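**FOR IMMEDIATE RELEASE: NOVEMBER**

# Wustow Revises Hornenus Play-Food Storage Line for Classrooms and Home Play Kitchens

DIRKBY. Wustow, a supplier of play-kitchen goods to preschools, libraries and family centers, has revised its Hornenus line of play food and tabletop storage. The revised line ships to institutional customers from the Dirkby warehouse this month. Retail orders will be handled by Tạ, the company's distribution partner, once institutional backorders have been filled.

The first production run is 2196 sets. Of these, 1090 are allocated to preschools and family centers with open orders. The remainder is assigned to general stock. A further 200 open bins have been set aside as individual replacement parts.

## What has changed

Earlier Hornenus sets were sold as a single carton of play food with one deep storage box. Customers reported that small pieces settled under the plates and that the whole box was often tipped out to find one item. The revised line separates storage by how the pieces are used during a session:

- An open bin for food that goes in and out during play.
- A small lidded container for pieces that are easily lost on a tabletop or floor.
- A larger box for the full collection between sessions.

The open bin has no lid by design. It is meant to stay on the table while children are cooking, serving or shopping, and to be emptied into the larger box at the end of the day. The lidded container is sized for small items only and should not be used for bread, fruit or plates.

Piece colors are unchanged, so existing collections can be combined with new stock. Customers who already own a deep storage box may keep using it as the larger box and order the open bin and lidded container separately.

## Put-away sequence

A one-page put-away guide is packed with each set. The sequence has five steps and can be followed by an adult alone or with a group of children.

1. Spread the pieces on a clear, light-colored tabletop with space between them. Stacked pieces are easily missed.
2. Set plates to one side. They go in last if the larger box is being packed, and they do not go in the open bin at all.
3. Move bread, fruit and other full-size food to the open bin, one piece at a time.
4. Place small pieces in the lidded container and close the lid before moving it.
5. Check the tabletop for foam cubes and other items from neighboring play areas. Return them to their own storage.

Step 5 was added after feedback from classrooms where the play kitchen shares a table with building materials. Foam cubes were the item most often found in returned Hornenus cartons. They are not part of the line and are not stocked by Wustow.

The guide recommends that the open bin be placed on the table before the pieces are spread out. Staff who brought the bin over afterward tended to set it down on top of food or push pieces toward the table edge to make room.

## Tabletop layout

The guide does not prescribe fixed positions for the containers. For a rectangular table it suggests placing the open bin within reach of the person sorting, with the lidded container close by. Keeping the two together reduces reaching across the work area.

Plates may be left flat at the edge of the table until the food has been cleared. In a serving activity, a plate can also be used as a checking station: one piece is placed on the plate, named by the group and then put away. This slows the task considerably and is recommended for small groups only.

Round and curved pieces should be laid on their most stable side. Rolls rest on the base, with the crust facing up. Bananas rest flat on the side of the curve.
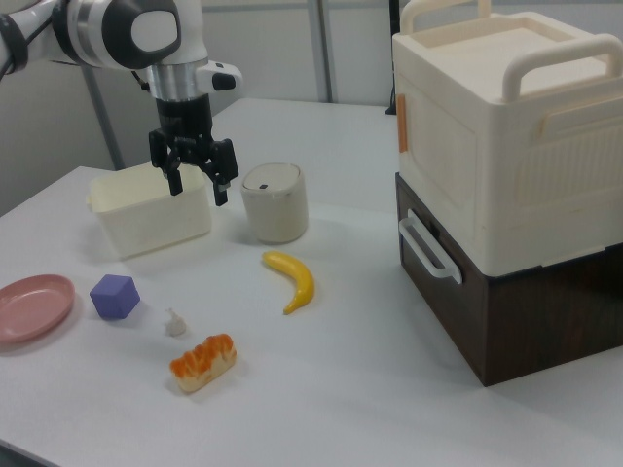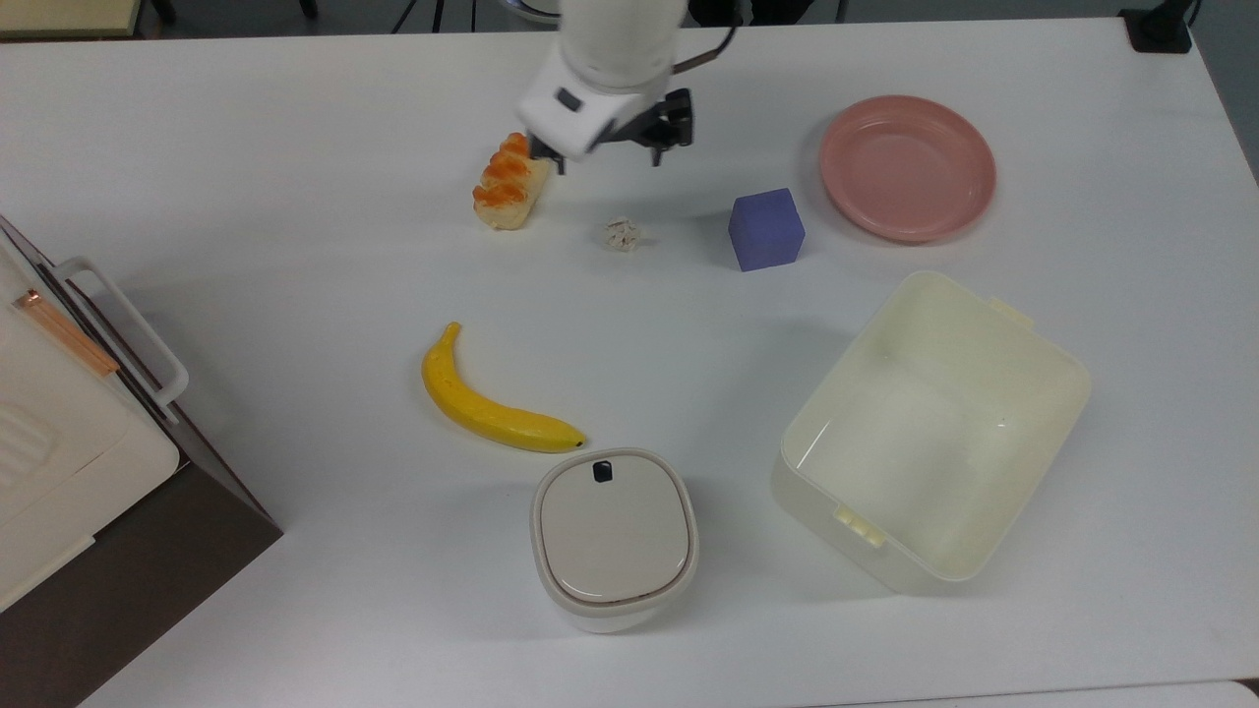

*Banana, bread roll and pink plate on a white tabletop, with the open cream-colored bin.*

## Care

Play food should be wiped with a damp cloth and air-dried before it is returned to storage. Pieces should not be soaked, boiled or put through a dishwasher. Bins and lids may be washed by hand in warm water with a mild detergent and must be fully dry before the lid is closed.

Foam items should be cleaned separately according to their own maker's directions.

Lids should be removed by lifting from one side. Forcing a lid from all sides at once can distort the rim. A container that no longer closes should be taken out of use and replaced; the lid and base are supplied as a pair and are not sold individually.

## Availability and ordering

Institutional customers with open orders do not need to reorder. Their sets will be shipped in the order in which the original orders were received, and a packing note will list any parts to follow.

New institutional orders are accepted through the Wustow order desk in Dirkby on weekdays. Orders should state whether a full set or storage parts only are required. Retail customers should contact Tạ. Wustow does not sell directly to households.

The previous carton version of Hornenus is discontinued. Replacement food pieces for it will continue to be supplied from current stock. The deep storage box will not be produced again.

Printed copies of the put-away guide can be requested without a set. The guide may be copied for use within a school, library or family center.

## About Wustow

Wustow supplies play food, play tableware and storage for early childhood settings. The company's warehouse and order desk are in Dirkby. Hornenus is its tabletop play-kitchen line.

**Media contact:** Wustow Press Office, Dirkby

**Trade contact:** Wustow Order Desk, Dirkby

**Retail contact:** Tạ, Customer Orders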